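Inside a Desktop Computer
A reading page for Years 4 to 6
Prepared by Lorna Layug and Reynaldo Samonte, Lavmont Discovery Centre

Most people only ever see the outside of a computer. A desktop tower is a metal box with a button, a few sockets and a plain side panel. When the panel is taken off, you can see that the box holds many separate parts, each with its own job.

This page explains the main parts. Words in the list at the end are useful for your project book.

The case

The case is the box itself. It keeps dust and fingers away from the parts inside and gives every part a place to be fastened. Many cases are made of thin sheet metal with a darker outer shell. The holes and slots in the metal let air through and leave openings for plugs.

A tower normally stands upright on the floor or on a desk. It is easier to look into when it is laid on its side, in the same way that it is easier to look into a drawer than behind a cupboard. 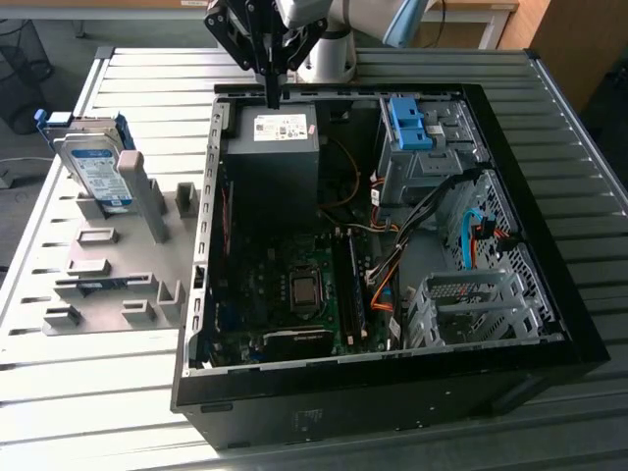 An open tower on its side. The power supply is the box with the white label; the green board is the motherboard.

The power supply

Electricity from the wall is too strong for the small parts of a computer. The power supply changes it into the gentler kind that they need. It then sends this power along wires to the rest of the machine.

The label on a power supply tells technicians how much power it can provide. A power supply must never be opened, even by a careful adult at home. It can hold electricity after it has been unplugged.

The motherboard

The motherboard is the large flat board that joins everything together. Thin metal tracks run across it like streets on a map, and signals travel along them from one part to another. If you have ever looked down at a town from a lookout, you will have some idea of the pattern.

The processor

The square part with a metal top is the processor, also called the CPU. It follows instructions, one after another, at very great speed. A simple processor might be described as working at 1000 megahertz, which means that its clock ticks 1000 million times each second.

All of this work makes heat. When a computer is in use, a cooler is fitted on top of the processor to carry the heat away.

The drive bays

Drives store information when the power is off. Your stories, drawings and photographs are kept on a drive until you ask for them again. Inside the case there are special shelves for drives, called bays. Some drives slide in on a plastic carrier, and coloured plastic often marks the pieces that are meant to be held or moved by hand.

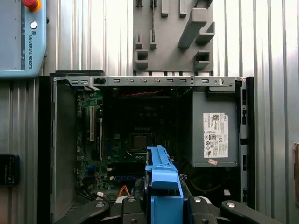 A bright blue drive carrier in front of an open tower.

Memory

Memory is different from storage. It holds only what the computer is working on now. Aileen Pangilinan, who teaches at Panganiban Primary School, asks her classes to think of a desk and a bookshelf. The desk is the memory, where today's work is spread out. The bookshelf is the drive, where finished work is put away.

Memory comes on thin strips called modules, which fit into long slots on the motherboard.

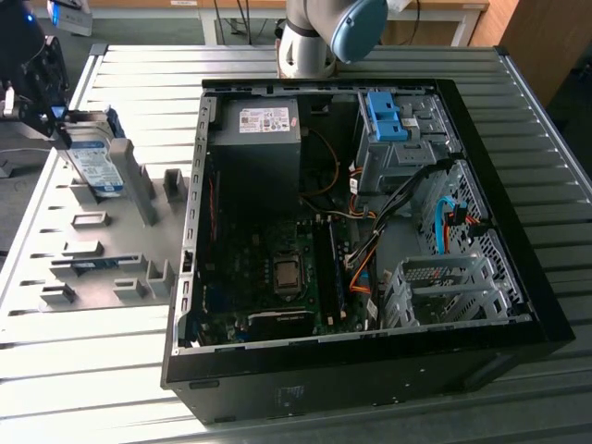 A module will only fit one way around – a small notch in its lower edge must match a bump in the slot. Many other computer parts are shaped in a similar way so that they cannot be put in backwards.

Cables

Cables carry either power or information. Red, orange, yellow and black are common colours for power wires. A flat, narrow cable called a SATA cable carries information between a drive and the motherboard.

Looking inside safely

Children should look inside a computer only with an adult who knows how it is done. Please follow these steps.

1. Ask the adult to shut the computer down and unplug it from the wall.

2. Clear a flat, steady surface and lay the tower down gently.

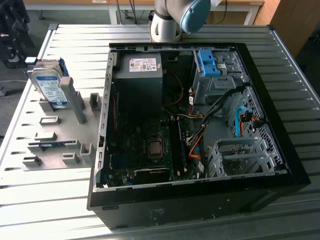

3. Let the adult remove the side panel. Put the screws in a small dish.

4. Look first. Find the power supply, the motherboard and the drive bays before anything is touched.

5. Draw what you see and label each part.

Words to know

Bay: a shelf inside the case for a drive.
CPU: the processor, which follows instructions.
Module: a strip of memory.
Motherboard: the board that connects the parts.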